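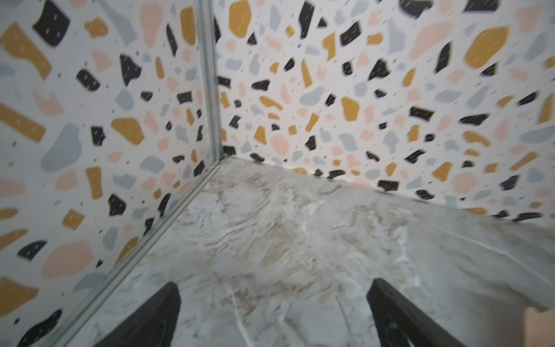 Chapter 2
What a Demonstration Is Worth

Ask people who build robot learning systems what they need, and most will say more data. Ask what they mean by that and the answers get thin. More hours? More objects? More kitchens? The word covers all of these, and a great deal of money has been spent without anyone settling which one was being bought.

This chapter looks at how examples are gathered for a robot that handles small household objects. In the usual setup, a person steers the arm through a task while the machine records what its cameras see and how its joints move. One such recording is called a demonstration, or an episode. A learning system is then trained to copy the moves, given the views. Put that way it sounds simple, and sales material likes to keep it that way. We will be slower about it.

Take the job of putting fruit in a bowl. It is a favorite in the field, partly because artificial fruit doesn't rot or leak and can be used all month. The bowl is wide and forgiving. A miss of an inch often still counts.

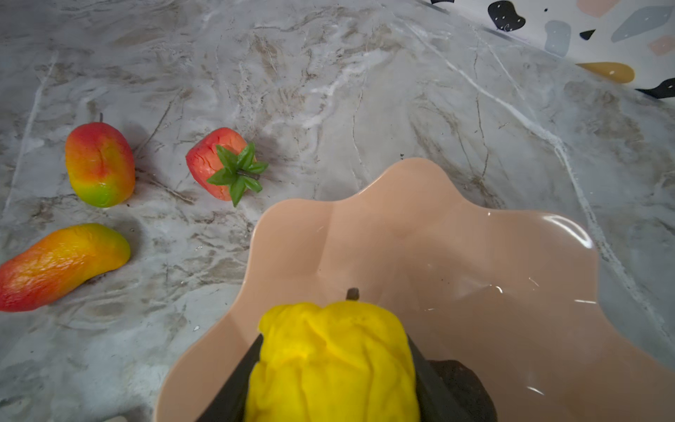
Figure 2.1. A yellow artificial fruit held over a scalloped bowl, seen from the wrist camera. Three more artificial fruits lie on the countertop at left.

What would a system learn from a view like the one in Figure 2.1? We would like to say "how to put fruit in a bowl." A stricter reader would say it may learn to close on a bright shape against veined stone and let go above something peach-colored. Both accounts fit the recording equally well. Nothing in the episode picks the first over the second, and adding 80 more episodes at the same counter, with the same bowl, won't do it either.

Karthik Matubbar ran into this at Getdale, where his group trained a sorting arm on demonstrations from a single work surface. The arm did well there. Moved to a second room with a plain gray table, it failed on 14 of 22 tries. The first report blamed the lighting. Matubbar had the lights matched and got nearly the same result, and the report was quietly revised. We return to his numbers in Section 2.4, where we also ask whether 22 tries were enough to say anything at all.

There is a second trouble, less often discussed. The person steering the arm has habits. Mahfuz Ekanayake, who kept the operator logs for the Skestano project, could tell his operators apart by how they came down on an object: one dropped straight in, another always swung from the left and paused. A system trained on both may learn either habit, or an unhappy average of the two. Calling these recordings "expert" demonstrations, as many papers do, assumes a skill that was seldom tested.

None of this means the work is worthless. Copying has given robots abilities that were very hard to program by hand. But a count of episodes tells you how long somebody worked. It says little about what was covered, and you should be wary of any claim that rests on the count alone.

2.1 What gets recorded, and what is left out

We begin with the wrist camera. It rides close to the fingers, so it gives a near view of the object about to be grasped and a poor view of nearly everything else.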